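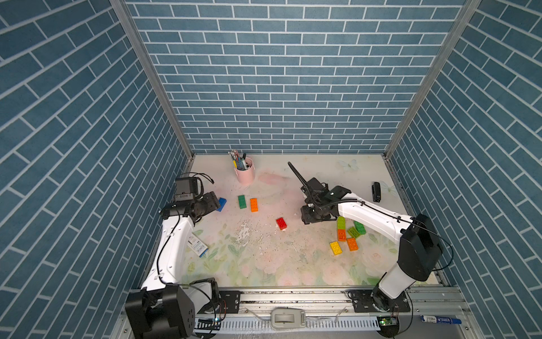 Laissez-moi mes raccourcis clavier !

Bon, je vais encore passer pour le râleur de service, mais tant pis. J'ai installé la dernière version de Plultano, mon gestionnaire de notes depuis des années, et la barre latérale a disparu. À la place, de grosses tuiles bien rondes, faites pour le pouce. Sauf que moi, mes pouces, ils sont sur la barre d'espace !

J'ai compté mes notes : 329, rangées dans plus de 80 dossiers. Avant, je voyais mon arborescence d'un coup d'œil. Maintenant je fais défiler, je déplie, je reviens en arrière (et je peste). Mon ami Pylyp Shevchuk, qui ne travaille que sur tablette, trouve ça formidable -- et je le comprends, l'ancienne version était pénible au doigt.
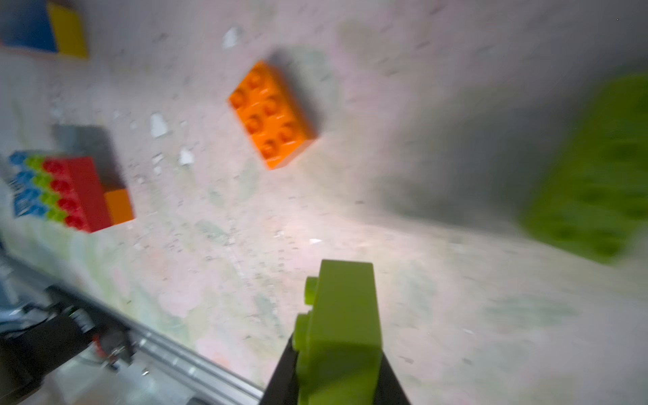
Mais pourquoi faudrait-il la même interface pour lui et pour moi ? Un simple réglage dans les préférences, deux modes au choix, et on n'en parle plus. Hascombe l'a fait en novembre avec son lecteur de flux, et ça marche très bien chez moi, sur le portable comme sur le fixe.

J'ai écrit au support de Plultano. Une certaine Adjoa Kyei m'a répondu très gentiment que ma remarque était transmise à l'équipe. En attendant, j'ai remis l'ancienne version et coupé les mises à jour automatiques. Si quelqu'un sait comment récupérer le Ctrl+Maj+D dans la nouvelle, les commentaires sont ouverts.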